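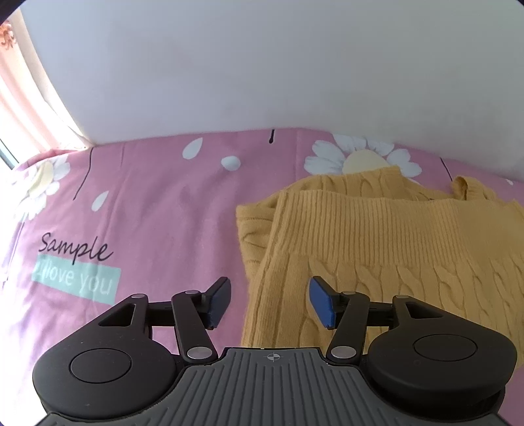

Yellow knit on the daisy sheet, Sunday morning.

Sunday, bedroom, start 11:00

Purpose of today: to find a way of folding thick cable knit which stays in shape on a soft bed. Thin cotton we have done already, it was easy. Pink sheet left on the mattress, no board under it. Weight of the knit on the kitchen scale: 691 g.

1. Put the knit on the sheet and look where the thickness collects. With cables it makes a thick roll in the middle, and the braids go in waves. I think one should begin from this roll and press it flat with the hand before any folding.
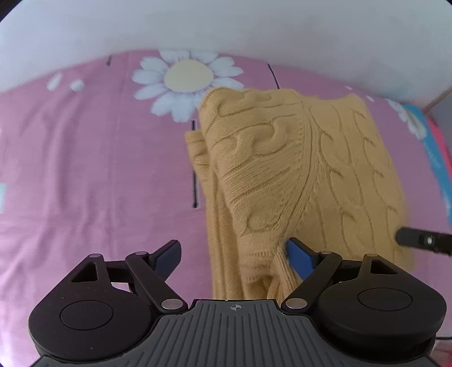 2. Fold along the braids, not across them. Across, the fold opens again by itself. Leokadia Jasińska wrote the same in her note on the Esance blankets, I should have read it before.

3. Try to stand the folded piece upright, as for a drawer. For comparison, the same check with the cable-knit cushion shape, which leans a little to one side. 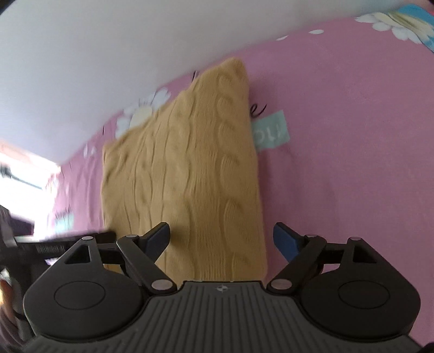
To do next
Repeat on the hard table. Ask Leokadia if the Voletti drawer is deep enough for knit standing up. Wash the sheet before Monday.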